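Jul 12, 2020

Rain again in the morning, then sun, and by eleven the path behind the church was already dry. I had promised myself to go up to Tadumeck before the end of the month and today I finally did it. The bus from Ellgate still takes only 19 passengers and the driver counts them with his finger, so I was there early and stood under the tree with my mask in the pocket, like a schoolboy waiting for an excursion.

I must write down what Ettore Marras told me, because I will forget it. He was at the stop too, with his two bags. He says the old people did not call the hill Tadumeck at all, they called it only "the roof", and the name on the map came later from a surveyor who asked the wrong person. I don't know if I believe him. He told me also last summer that the spring at Baltar never stops, and in August it stopped.

The walk up is not difficult but it is long for my knees. The board at the top gives 2,274 feet. I had always said metres when I told this to my sister, and she was very impressed, so now I must correct it in the next letter or keep silent. I ate the bread and the egg behind the stone wall, where there is no wind. From there one sees the reservoir, lower than in spring, and the road to Zeleke with almost no cars on it. Before, on a day like this one, there would be families everywhere. I felt a little guilty for enjoying the quiet – so many people have paid for it.

I found the small blue flower that I could not name in June. It has five petals and a hairy stem. In the evening I looked in the book and I think it is a kind of bugloss, but the drawing is poor and I am not sure. I did not pick it.

Coming down I took the wrong turn at the gate and had to cross the wet field. Shoes are now full of newspaper beside the door. On the way I tried to say the names of birds in English, which I do for practice, and I am still missing the word for the one with the white tail that runs before you on the stones. I asked the driver. He said "bird".

At home there was a letter from my mother's cousin, who will be 98 this winter and writes with a better hand than me. She wants photographs of the hill. She says at her age the news is always the same and a hill is at least something new. 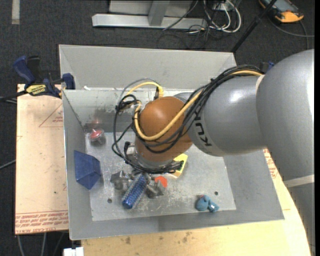 I should also ask her about the house in the valley where she stayed as a girl, as she is the last one who remembers it. My father said there was a walnut tree by the door, my aunt said it was a fig. The coffee is finished and the shop opens at nine. I paid 60 pence more for the bus than in March, I must remember to take coins.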